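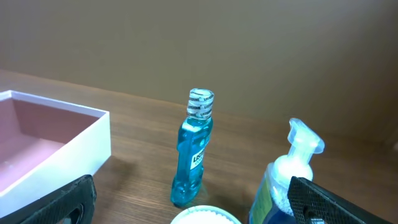 Toiletries at a packing table, with the open box to the left.

About Pakzad

Pakzad packs toiletry and gift boxes for hotels and small shops. Farhad Dehghan and Hooman Zarei started the company, and we now have 70 employees. In December we ship 3,000 boxes a day.

Robot arms do part of the picking at 4 of our tables. Packers who used to reach for bottles all shift now set up the tables, check boxes and fix mispicks. No jobs were cut. Two packers moved to maintenance after training with Fereshteh Ghaffari, our floor manager.
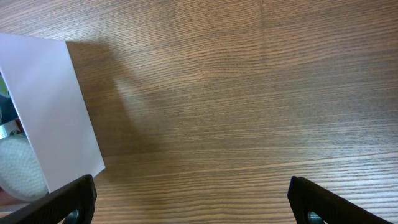 The gripper over open tabletop.

The work is easier on wrists and shoulders. It also means more time watching a screen, which some of our people like less, so table shifts rotate. Questions about jobs or tours go to Gaëtan Arnaud in the front office.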